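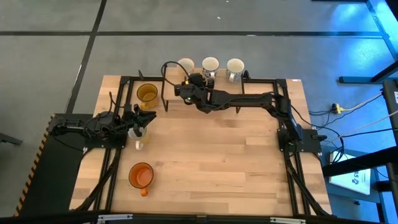
Two black robot arms over six mugs on a butcher-block tabletop.

Renters Should Stop Insuring a Guess

By Tanner Lavoie

Most renters I know picked their personal property limit the way they pick a tip. The website offered a number, it sounded fine, and they clicked through to the payment page. I did the same for years. I now think the default number on a renters policy does more harm than the people who sell it admit, and that tenants should be made to slow down before they accept it.

I spent 14 years adjusting property claims, the last stretch of it in Hellport, where a lot of the housing is older three-story buildings with shared attics. When a fire gets into a shared attic, everyone on the top floor files a claim, and you get to see how a whole row of households guessed. Most guessed low. A few guessed far too high and had been paying for it every month with no way to collect on the difference, because a policy pays for what you lost and stops there.

The low guesses come from how people picture their belongings. Ask a tenant what they own and they will name the television, the laptop, the couch and maybe a bicycle. They leave out the closet. They leave out the kitchen, which in my experience is the room people undervalue the most. Try pricing a full set of pans, knives, dishes, small appliances and everything in the pantry at what a store charges today. Then do bedding, winter coats and shoes.

That brings me to the second problem, the choice between actual cash value and replacement cost. Actual cash value takes off for age and wear. A couch you bought several years ago may be worth very little on paper, and the check will reflect that. Replacement cost pays what it takes to buy a similar couch now, usually in two parts, with the second part coming after you send in the receipt. The gap in premium between the two is often small. On the last renewal I looked at for my daughter, who rents in Pomard, it was $2 a month. She had been on actual cash value since she moved in and had no idea there was another kind.

Agents will tell you all of this is in the documents. It is. It is also on page 19 of a packet that arrives by email after the sale is done. I don't blame a person for not reading it. I do blame a sales process that can be finished on a phone while standing in line and that treats the limit as a formality so the landlord's requirement gets checked off.

Landlords are part of this too. More and more leases require renters insurance, and the clause nearly always cares about liability coverage, which protects the building and other people. That's a reasonable thing for an owner to want. But tenants come away believing that if the policy satisfies the lease, it must be enough for them. The lease is silent on whether you could replace your bed.

What I would like to see is simple. Before a renters policy is bound, the buyer should have to go through a short room-by-room worksheet, one screen per room, with a running total. The total should be set next to the limit they picked. Under that, in type as large as the price, there should be one line saying whether losses are paid at replacement cost or with depreciation taken out. If the buyer still wants the lower number, fine – it's their money. They would at least be choosing it.

The objection I hear is that extra steps make people quit before they buy, and an uninsured tenant is worse off than an underinsured one. There is something to that. I still don't think 25 minutes is too much to ask for a contract that may have to refill an entire apartment, and I suspect most people would get through it in less. Car buyers sit through longer than that to decline an extended warranty.

Until somebody requires it, you can do it yourself. Walk through your place with your phone recording, open every drawer and cabinet, and say out loud what things are and where you got them. Save the file somewhere other than the apartment. Look at your declarations page for the words "replacement cost" next to personal property. Check the sublimits as well, the smaller caps on things like jewelry, cash and musical instruments. Check your deductible against what you have in savings.

I did my own last March, between four and five in the afternoon, and had to raise my limit. The call to change it was shorter than the walk-through.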